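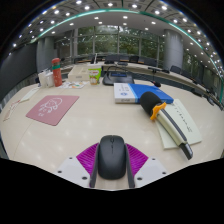 3.2 Equipment plan and costs

We budgeted by operator station, not by robot. The arm is shared and already paid for, so what limits how much data comes in is how many people can be out with a hand-held gripper at the same time. A station = one gripper, one camera, one mount, two sets of finger pads, cards, a charger, a case. Laptop is not counted, everyone had one.

First plan was 13 stations. We bought four. The reasons are partly money and partly that nobody wanted to repair 13 of anything before the design had settled. The remaining nine are in the second-round request and depend on the numbers below holding up.

Grippers. Two quotes came in. Laloveo sells a finished unit, calibrated, with a one-year swap if a finger breaks. Furketti sells the kit only - plates, fingers, pads, bag of screws - and assembly is on the buyer. Per unit the kit is cheaper by $200. Assembly took an afternoon for the first one and much less after that, but an afternoon of a grad student is not free, and our first budget pretended it was. With labor put back in, the gap mostly closes. We went with kits anyway. Spare parts can be ordered one at a time, while the Laloveo fingers ship only as a pair with the housing attached.

Finger pads. Under-budgeted, badly. We had them as a one-time cost. They are a consumable. Ribbed pads wear at the tips first and operators start squeezing harder to make up for it, which then shows up in the width signal. $59 per order from Furketti, shipping included, and we now plan on an order a month while collection is running. Anyone copying this budget should start there.

Object and site costs. These came out close to zero and we think this is the main argument for the hand-held route. Offices and meeting rooms come with their own clutter. The held item in Figure 3 is a black computer mouse, and the conference table behind it already has a keyboard, a mouse pad, a handheld microphone, a water bottle, a paper cup and printed leaflets on it. The same variety bought new and hauled to a lab bench would have been a line of its own. We kept a small reserve for replacing anything damaged and have not touched it so far. Site access did cost time: the Boateng building wanted a signed form per room, and two of the forms went to the wrong office.

Figure 3. Hand-held gripper with a computer mouse at a conference table. Glossy cream-white top, overhead lights reflected in it, tall windows behind.

Lighting. Not in the original plan, and still not in it. We priced diffusers and a pair of stands. The glossy table in Figure 3 shows the ceiling lights as soft pale spots, and a window wall adds its own problems through the day. A lighting kit big enough to matter in a room like that can't be carried by one person along with the rest, and controlled light is also what the deployed policy won't have. Dropped. The money moved to cards and storage.

Storage. Quote from Prurnero, monthly, priced by volume with a fee for pulling data back out. The pull-out fee is easy to miss, it sits on the second page. Our training runs re-read the full set more often than the quote assumes, so we keep a local copy on drives and use Prurnero as backup only. Drives were bought once in November and should last the project, though that guess was made before the second camera angle was proposed. If the second angle goes ahead storage roughly doubles and this paragraph is wrong.

Maintenance. Jade Li kept the repair log and the estimate here is hers. Loose screws in the base plates were the most common entry. Next was the camera mount drifting, then cases left at a site and having to be fetched. None of it expensive. All of it stops a station, and with only four a stopped station is a quarter of the day's intake. For the second round we are asking for one complete spare, kept assembled, and a written check before leaving the lab: screws, mount, card empty, battery, pads.

What we'd change. Buy pads up front in bulk if the supplier will hold the price. Put assembly labor on the sheet from the begining. Ask for storage quotes with the retrieval fee on the same line. Start the room forms before the hardware arrives - ours sat in thier cases waiting on signatures. Calibration targets were left out of both rounds and came out of the general supplies account, which we would rather not repeat. Policy results per station are in Section 4; arm time is charged separately and is not included in any total given in this section.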